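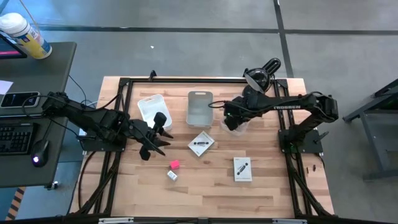

Figure 1. Wood tabletop in a black aluminum frame, with a small clear plastic cup standing on it.

Unit 5: Wood Movement in Solid Panels
Course notes, Furniture Construction I
Prepared by Benito Benítez
Revised 3/3/26

5.1 Scope

These notes cover dimensional change in solid wood panels and the ways a panel is held to its base. Sheet goods are treated in Unit 6. Students should already know how to read growth rings on end grain and how to tell flat-sawn from quarter-sawn stock.

5.2 Moisture in wood

Water is held in wood in two forms. Free water fills the cell cavities. Bound water is held in the cell walls. When green lumber dries, the free water leaves first, and the board loses weight without changing size. The point at which the cavities are empty and the walls are still full is called the fiber saturation point. For most species it falls near 28 percent moisture content. Below that point the walls begin to give up water and the board shrinks.

Moisture content (MC) is stated as a percentage of oven-dry weight:

MC = (wet weight - dry weight) / dry weight x 100

A sample that weighs 440 g wet and 400 g oven dry has an MC of 10 percent. Note that the divisor is the dry weight. Using the wet weight is the most frequent error on the written test.

Wood left in steady air settles at an equilibrium moisture content (EMC) set mainly by relative humidity, with temperature as a smaller factor. At room temperature, 30 percent relative humidity gives an EMC near 6 percent, and 65 percent relative humidity gives an EMC near 12 percent. A heated house in winter and the same house in August can differ by that much.

5.3 Direction of movement

Movement along the grain is small enough to ignore in furniture work. Movement across the grain is not. Tangential movement (along the growth rings) is commonly up to twice the radial movement (across the rings). Flat-sawn boards move mostly tangentially across their width, quarter-sawn boards mostly radially.

The difference between the two rates also explains cupping. A flat-sawn board that dries evenly cups away from the heart, as if the rings were trying to straighten.

5.4 Estimating the change

Within the normal indoor range, the change in width can be estimated as:

Change = W x C x (MC2 - MC1)

where W is the starting width, C is the coefficient for the species and direction, and MC is in percent. Take C from the table in your reader.

Worked problem. A flat-sawn top is 30 in. wide at 7 percent MC. The coefficient is 0.0034. Find the width at 11 percent MC.

Change = 30 x 0.0034 x 4 = 0.408 in.
New width = 30.408 in.

Edge joints do not reduce this figure. A top glued up from narrow boards moves as much in total as one wide board of the same cut and species. Narrow boards do limit the depth of any single cup.

5.5 Attaching a top

A base with rails running across the grain of the top will not change length along with it. If the top is fixed rigidly at both edges, stress builds until a joint opens or the wood splits. The following methods allow movement:

Slotted screw holes. Slots run in the direction of movement, across the grain of the top. Use a washer under the head and do not overtighten.
Wood buttons. The tongue rides in a groove in the rail. Leave a gap behind the tongue on side rails if the top will be attached in its dry state, and more in front if it will be attached in its damp state.
Figure-eight clips. Each clip pivots in a shallow recess. Suitable for small and medium tops.
Slotted metal brackets. Used with steel or aluminum bases.

Metal bases need the same allowance as wood ones. Aluminum expands slightly with heat and does not respond to humidity, so nearly all of the relative movement comes from the top. Where a top is set inside a surrounding frame, leave clearance at the two long-grain edges and size it from 5.4.

Fixing the center line of the top and letting both edges float splits the movement evenly. Fixing one edge sends all of it to the other - sometimes useful when a front edge must stay flush with a drawer face.

5.6 Finish

No common finish stops moisture exchange. Film finishes slow it, and thick films slow it more than thin ones. Coat both faces equally. A top with several coats on the show face and bare wood beneath takes up moisture faster from below and may cup.

5.7 Shop exercise

Cut two strips from the same flat-sawn board, one along the grain and one across it, each 12 in. long. Record length with calipers and weight on the shop scale. Store both in the damp cabinet for one week and measure again. Calculate the percentage change for each strip and compare the cross-grain result with the value from 5.4. Report to the nearest 0.001 in.

The result will differ from the estimate. Give at least two sources of error - ring angle and uneven moisture through the thickness are the usual ones.

Related items
Unit 4: Reading Grain and Grading Stock
Unit 6: Plywood and Veneered Panels
Unit 7: Frame and Panel Doors
Moisture Meter Use and Correction Tables
Answer Key, Units 1 to 4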